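4.2 How people talk about portions at home

I went into this part of the study thinking it would be the easy bit. We had already asked our households what they ate (section 3), and all I wanted now was how much of it, in whatever words they would use at their own table. What I got back was 697 diary entries and hardly a gram or a millilitre among them. People wrote "a bowl", "half a bowl", "my bowl", "the kids' bowl" and, in one diary from Paredes, "the usual" for nine evenings running.

I should say a bit more about the two places. Paredes is the larger, with a supermarket and a weekly market, and most of our families there buy at least some of their food ready made. Trirkau is smaller and people cook more from dried stores - beans, split peas, barley, that sort of thing. I expected the Trirkau cooks to be the more careful measurers, because dried food swells and you have to guess ahead. They were careful, but they measured with their hands and with one cup that lived in the barley tin. When I asked a woman there how much the cup held she looked at me rather kindly and said it held enough for two.

Narendra Semwal, who did the coding with me, argued early on that we should turn every "bowl" into a standard amount and be done with it. I was against this, and we went back and forth over most of September. His case was a fair one. Without a common unit you can't add anything up, and a paper about eating with no totals in it looks odd. Mine was that the word does two jobs. Sometimes it names an amount of food, and sometimes it names whose turn it is to be fed, so "three bowls" can simply mean that three people sat down. In the end we kept both readings and coded each entry twice, once for amount and once for person (the coding sheet is in the appendix, and I'm sorry about the colours).

The double coding changed the picture quite a lot. Where the entry was about a person, the amount hardly varied from day to day, even when the dish did. Soup, rice, stewed plums, it all went up to the same line. Where the entry was about an amount, it jumped all over the place, and the biggest jumps came at weekends and when visitors called. I had one man in Paredes who served himself 200 grams of cooked rice on every weighed evening but wrote it down as "small" when his brother was there and "big" when he ate alone!

We also found that colour came up far more than size. Families with mixed sets said "the blue one" or "the purple one" and everybody in the kitchen knew what was meant, children especially. I hadn't planned for this at all, and our first version of the diary had no space for it, so people wrote it up the side of the page. The Imero diary sheets we used in the second round have a colour column, and the Podik ones we started with do not, which makes the two rounds a bit awkward to compare.

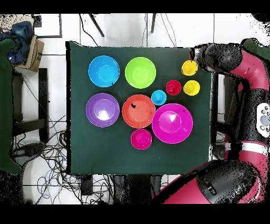
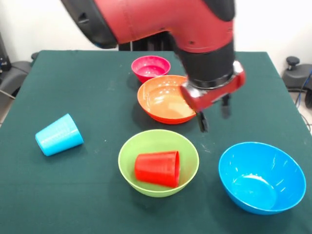 Figure 2. Coloured plastic bowls and cups on a green cloth.

The awkwardness matters most for the cups. In the first round a cup was nearly always a drink, or we took it to be one. In the second round, with the colour written beside it, we could see the same cup going from milk at breakfast to peas at supper and then to a dollop of yoghurt for the baby. I went back through the Podik sheets to see how many drinks might have been something else, and I could only settle a handful of them. The rest we have left as drinks, with a note against them in the tables.

One last thing on leftovers before I move on to the weighed meals. Hardly any diary recorded what went back into the pan, though on the evenings I visited it happened at nearly every table. So the amounts in this section are amounts served, and section 4.3 takes up what was left afterwards, using only the Trirkau households that let us weigh the pan twice.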